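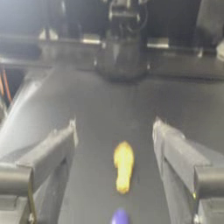 18 Sep 2021
By Fidelina Cáceres

How does a robot pick something up?

Pick up a pencil. Easy, right? You didn't even think about it. Your eyes found it, your arm went out, your fingers closed just enough. Done.

Now try it in oven mitts. With one eye shut. Only your thumb and one finger allowed. That's closer to what a robot has to deal with every single time.

The part that does the grabbing is called a gripper. Lots of kinds. Some have two fingers, some three, some have no fingers at all and just suck onto things like a straw on a piece of paper. At Gekside, the workshop where I spend my days, we try them out one against the other. Same table, same objects. Which one is better at what?

Two hard fingers

The Henow has two stiff fingers that slide together. Strong. Quick. Great with blocks and boxes, anything with flat sides. Give it a grape and, well, bring a paper towel. It can be told to squeeze softly but you have to tell it exactly how softly, and grapes are not all the same.

Two grippy fingers

The Giraldo has two fingers as well, but the insides are covered with something softer. Think of the sole of a sneaker. Things slip less so it doesn't need to squeeze so hard. The covering gets worn and fuzzy after a while and then you have to change it. Small lumpy things are where it does best. A puffed corn snack, say. Light, bumpy, breaks if you look at it wrong.

The suction cup

The Casano pulls air in and sticks. Lovely on a smooth plate or a shiny ball. Hopeless on a sponge, becuase air leaks through all the little holes. Try sucking on a straw with a hole in it, same problem.

Where do the eyes go?

Big question in our shop. You can put a camera up high, looking down at the whole table. Or you can put a small one on the robot's wrist, right behind the fingers, so it goes wherever the hand goes.

High camera: sees everything, but then the arm gets in the way just when it reaches for the thing. Hold your hand over a coin on the table and look down. Where's the coin?

Wrist camera: sees both fingertips and what's between them. Good for lining up. But things far off can look blurry, and something close may only poke in at the bottom of the picture, like the top of a purple ball. Is it a ball? Could be the end of something longer. The robot has to guess too, or move and look again.

Many robots use both kinds.

How we keep it fair

Each gripper gets 80 tries at the small lumpy object. We put it down pointing a different way now and then, so the robot can't just learn one trick. A try counts if the thing is lifted, held while we count to five, and put down in one piece.

The soft-sided fingers got 38 in the first round. Not even half! Then we changed how wide they open before going down. Too narrow and a finger bumps the object and sends it rolling. Too wide and they take ages to close, and one side often touches first and pushes. Leave a bit of room on each side, thats the idea. We'll run the whole set again in October with the new setting.

Be the robot

You need a friend, two wooden spoons, a bowl and a handful of things: a cotton ball, a raisin, a toy car, a bit of bread.

Hold one spoon in each hand. Those are your fingers. Close your eyes. Your friend is the camera and can only say left, right, down, close, open. Get everything into the bowl.

Write down what dropped and what got squished. Then wrap a rubber band around each spoon a few times, and go again.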